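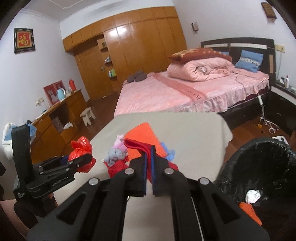 Slide 1: red cloth, folded edge, beige table

Morning everyone, can you hear me at the back? Lovely. I'm Hayley Tunstall and I'm going to talk about mending, which is to say I'm going to talk about my grandmother's airing cupboard for a bit and then get to the mending.

(Wait for the stragglers. Fiona has the handouts.)

So when we cleared the house in Plerkemley I found 44 pillowcases. Forty-four! Two people lived there. And nearly every one had been repaired, some of them so neatly I had to hold them up to the window to find the join.

That's what got me started. I'd never darned so much as a sock. I rang Beryl Birkett, who used to run the evening class at the Fothergill rooms, and she told me to bring the worst thing I owned. I took a jumper with an elbow missing. She laughed for quite a long time.

Next slide. Fabric first, then thread.

Match the weight before you match the colour. I got this wrong for months: lovely thick thread on thin cotton, and it pulled a fresh hole right beside the old one. If you're stuck, unpick a bit from the hem and use that.

(Pass the pillowcase round. Ask for it back this time!)

Edges. Press the fold before you sew, please, even if you hate ironing. I hate ironing. Eight stitches to the inch is plenty for a hem, and Beryl will tell you I rarely manage it.

Clive asked me beforehand about jeans, so quick word on those: patch from the inside, go well past the worn bit, and wash the patch first or it'll pucker.

Questions now, then tea. Meenakshi has spare needles by the door if you'd like to have a go afterwards.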